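Jillelstead Makers Board > Robotics and Automation > Learning from demonstration

Thread: How many sorting demos before you stop kidding yourself?

plankton_dave
08/06/2018

I've been asked to write up where we are with the brick sorting job and I'd like some people to poke holes in it before I do.

Setup is two arms facing the same table, big toy bricks in red, green and blue, three bowls along the back. Operator drives both arms through the leader pair, we log joints and video, and the policy is supposed to learn to clear the table from that. We have 328 episodes. The plan I inherited says keep going to 406 and then train the "real" model. I can't find anyone who knows where 406 came from. My guess is somebody divided the remaining hours by the length of an episode and wrote down what came out.

My problem is that the model trained on the first half of the data and the model trained on all of it look about the same to me. Both pick well on the left. Both get confused when bricks touch. So I'm not sure what another pile of episodes buys us except sore wrists.

What do the rest of you do? Is there a test you trust, or does everybody just record until the money runs out?

grebe_on_toast

Until the money runs out, yes.

More seriously, what are you scoring it on? "Look about the same to me" isn't a result. If you watched five rollouts of each you know next to nothing.

plankton_dave

40 rollouts each, same starting layouts, photographed and laid out again by hand from the photo. Count of bricks ending up in the right bowl. So a bit better than five. But I take the point that laying them out by hand isn't exact, and with touching bricks a small shift changes everything.

torque_wench

You may be measuring the wrong thing. We did a two-arm job with Plelach last October and the curve went flat in the same way. More episodes did nothing. What did help was throwing away the tidy ones. Our operators had got very good and very fast, and every episode was the same smooth path from pile to container. The policy had never seen a miss, so the first time it missed it just sat there opening and closing its gripper on nothing.

Do your people ever fumble a pick on purpose?

plankton_dave

No. The instruction sheet says to restart if you drop one.

torque_wench

Then I'd change the sheet before recording one more episode.

old_solder

I'll disagree with that. I've watched people add "recovery" demos and what they got was a robot that had learned to drop things. It copies what you show it. If a fifth of your data is a gripper letting go of a brick in the wrong place, don't be surprised when it does that.

torque_wench

You cut the episode so it starts after the drop. You don't train on the drop itself.

old_solder

And who does the cutting? Somebody has to sit with every file and decide where the mistake ends. I've seen two people mark the same file and land nearly two seconds apart. That's a lot of bad motion to leave in.

plankton_dave

I don't love either option. Let me describe how an episode starts, since I think the trouble is further upstream than drops.

Bricks get tipped out in the middle of the table and spread a little by hand. Some end up flat, some stand on end, and there is nearly always a knot where two or three of them overlap. The arms come in from the front corners and the bowls are yellow, white and dark teal. None of those match a brick color, which was a deliberate choice by whoever set the task, and I have mixed feelings about it. It means the policy can't cheat by matching colors. It also means the operator has to remember the rule, and I have caught at least one stretch of files where the rule was swapped between two bowls.

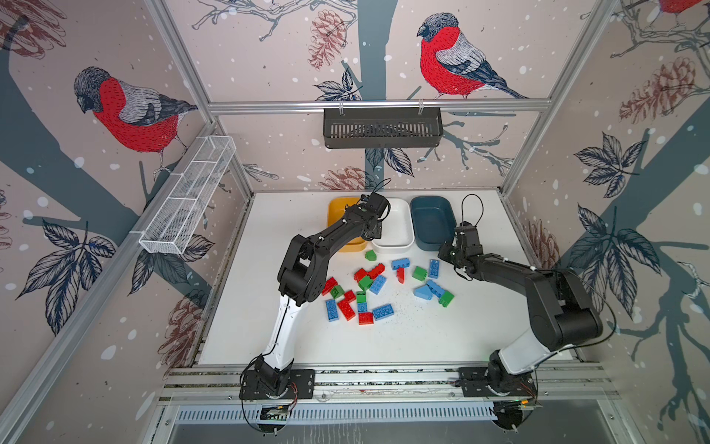
The knot in the middle is what worries me. Good operators leave it until last, when there is room to work. Newer ones go straight in, push the whole lot sideways and then pick from what's left. Both end with a clear table, so both get marked as a success, and the model gets shown two opposite habits for the same start. I suspect the average of those two habits is the dithering we see over touching bricks.

grebe_on_toast

OK, that is a much better question than the one in the thread title. How many operators?

plankton_dave

Three regulars, plus whoever was free. The "whoever was free" share is 28 episodes, all logged under one shared login, so I can't say who did what.

grebe_on_toast

I'd drop those tomorrow.

Then split the rest by operator and train one small model on each. If the one-operator models beat the mixed one on your 40 layouts, you have your answer and it has nothing to do with reaching 406.

old_solder

Careful. A one-operator model will look great on layouts like the ones that operator saw. Who lays out the test? If it's the same person you've proved nothing.

plankton_dave

It was the same person. Me. I'm one of the three.

old_solder

Well.

bramblehook

Long time reader here, I run a smaller version of this for a company you haven't heard of. Two things.

Which arm picks what? With two arms sharing one pile, ours had no rule, people used whichever arm was handier, and the model would start both of them toward the same brick. We ended up with a rule that the left arm takes anything on its side of a tape line and the right arm takes the rest, bowls included, with a handover if the bowl was too far. Boring, slower, but the collisions went away.

The other thing is the background. If you ever plan to run this on a different table, get a look at how much your model leans on what's behind the bowls. That patterned paper with the birds on the walls of your cell is very strong visually. I would bet you a coffee your policy is finding the bowls partly by it.

plankton_dave

No arm rule. People tend to use the near arm but nothing enforces it. I'll count how often they cross over, that's easy to pull from the logs.

On the wallpaper, I asked about that when I joined and was told a busy background "makes it robust." I'd believe that if it changed between episodes. It doesn't. Same birds, same branches, all 328 times.

torque_wench

Hang a bedsheet over it and rerun your test layouts. Takes ten minutes.

grebe_on_toast

Seconding the sheet. And move the bowls while you're at it. Swap the white one and the yellow one and see if it follows the bowl or the position. My money is on position.

liao_fan_club

I'll be the unpopular one and say just finish the data. We used the Liao recorder on a similar job, stopped early because somebody was sure the curve was flat, and then spent longer arguing about it than the recording would have taken. You're 78 short. At a few minutes each that's a couple of long days. More data has never hurt anybody.

old_solder

It hurt the people who had to sit there. And he has just told you some of the files have the bowls swapped. If he records the rest under the same sheet he gets more of the same mess.

liao_fan_club

Fix the sheet, then record the rest. I don't see the conflict.

plankton_dave

The conflict is that then I have two sets recorded under two sets of rules and a single number on a slide. The people at Drendon who are paying for this will see 406 and hear "done."

I'm not against recording more. I'd like to know what I'm recording it for. If somebody could tell me "touching bricks, right side, near arm only" I'd sit down and do it tonight. What I have is a target that came from a spreadsheet.

bramblehook

So pull your failures and write that sentence yourself. Go through the 40, note which brick it gave up on and what was touching it. You'll have your list by lunch.

grebe_on_toast

This. And have somebody else lay them out.

plankton_dave

Fine. Plan for now:

Drop the shared-login files.
Find the swapped bowl files and fix the labels or bin them.
Count arm crossings.
Sheet over the wallpaper, bowls swapped, rerun the test with another person laying out.
No new recording until that's finished.

I'm still not sold on recovery demos. torque_wench, did you keep any before and after numbers from the Plelach job? I don't mean the slide version.

torque_wench

I have the raw counts somewhere. They're not as clean as I'd like, we changed the gripper pads in the same week. I'll dig them out but you'll have to take that into account.

old_solder

Changed the pads in the same week. There it is.

torque_wench

I said I'd post them, didn't I?

plankton_dave

Post them anyway, pads and all. I'll put the bedsheet results in this thread when I have them.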